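I have fallen head over heels for baking rye bread, and I can't stop talking about it, so now you lot get to hear about it too. It started last September with a jar of starter from Callum Guthrie, handed over at a bus stop with the lid taped down. I named it Zulu (all starters need a name, I don't make the rules) and put it on the shelf by the boiler.

For weeks my loaves were bricks. Lovely smelling bricks! I was kneading rye as if it were white flour, and rye just doesn't want that. You stir it, you leave it alone, you wet your hands and push it into the tin.

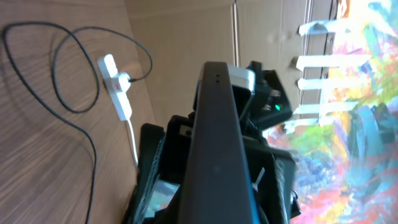
The flour made a huge difference as well. I'd been buying whatever was cheapest, then I tried the dark wholegrain from Surner, the little mill shop near Tramivau, and the very first loaf had a proper sour tang and a crumb that held together under butter. I now buy 3 bags at a time and carry them home feeling like a champion.

My other big discovery was waiting. A rye loaf cut straight from the oven is gluey and sad. Leave it a full day, wrapped in a tea towel, and it turns into something else - deeper, sweeter, much easier to slice.

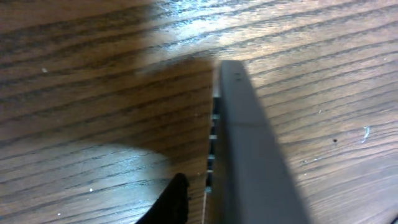 Callum reckons a day isn't nearly enough and that I should hold out for two, especially if there are caraway seeds in it, and he says my oven is too cool at the start anyway. He may well be right about the oven. I've started giving it 50 minutes to heat up before the tin goes in, and the crust is already darker and cracks beautifully across the top.

Next on my list is the Skatow loaf, a black, malty thing with treacle that bakes very low and very slow. 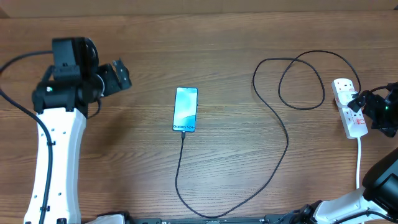
*The wooden tabletop, mostly clear.*

I've read three recipes for it and they all disagree, which makes me even keener. One wants coffee in the dough, one wants old bread soaked overnight, and the last wants both plus a spoonful of cocoa.

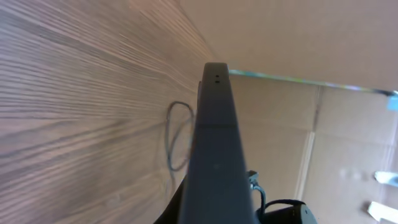
I'm going with the soaked bread first, as I have plenty of heels in the freezer. If you've made it before, please tell me how wet the dough should be - mine looks like porridge on paper and I'd love to know if that's normal!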